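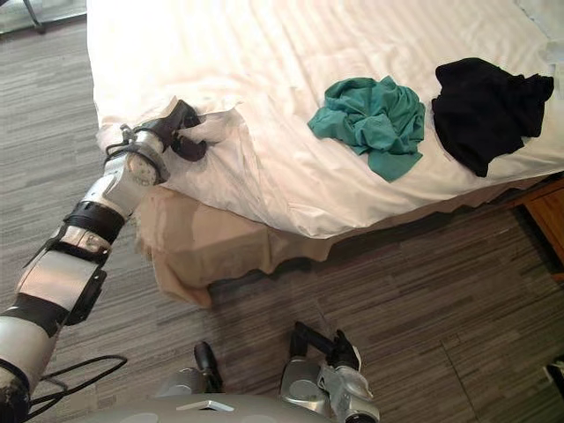
4.2 Clothes on the bed, bits on the floor

I'll start with the muddle we got into over the word "made". When we drew up the diary sheets for the Tronddale study, we thought a bed was either made or it wasn't, and we gave people one box to tick. Within days the margins were full of notes. Was it made if the sheet was pulled straight but there was still a jumper on it? What if the sheet was tucked in at three corners and hanging loose at the fourth? (I do this at home, so I had some sympathy.) By the second round we had split the box into six, and I think the results are much better for it, even if the sheet of paper got rather crowded!

Altogether we had 996 diary entries from 20 households, kept through July. The thing that struck me most on reading them was how often the bed did the job of a table. Clothes were put down there on the way to somewhere else, and then they stayed. People wrote "sorting" or "to go away" beside them, and the same words came back the next evening. In Figure 2 there's a crumpled teal shirt and a black garment a little way apart on a white striped sheet, and we would code that as "clothes on bed, unfolded", with the sheet scored separately as "wrinkled". We don't try to guess whether a garment is clean. We did try in the pilot, following Llorente's scheme, and two of us looking at the same pile agreed so rarely that we dropped it.

Bed skirts were a nuisance too. Where a bed had one, we left it out of the score altogether, creased or not, and only looked at what was on top of the mattress.

The floor beside the bed needed its own rules. A patterned carpet hides small things remarkably well, and our coders were slower on stripes than on anything plain. Figure 3 has a grey striped carpet with a strip of clear, crinkled tape or film lying on it and a thin black cable, and I'll admit that on a quick look I'd have scored the cable and missed the clear strip. We ended up with seven kinds of floor item, and see-through scraps got a line to themselves.

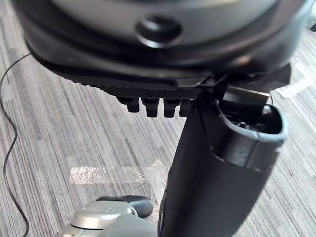
One of the Arnport households wrote back to us that a cable shouldn't count as mess at all, as it lives there and would only have to be put back in the morning. We argued over this for ages. In the end we kept cables in but marked them as "staying", and did the sums both ways. The order of the households barely moved, though the two at the untidy end did swap places.

I should also say that we used the Korkitz tidiness scale for the room as a whole, mostly so that our numbers could be set beside older ones. It treats bed and floor as one score. I found that a bit blunt for bedrooms, and section 4.3 goes through the entries where the bed was perfect and the floor was anything but.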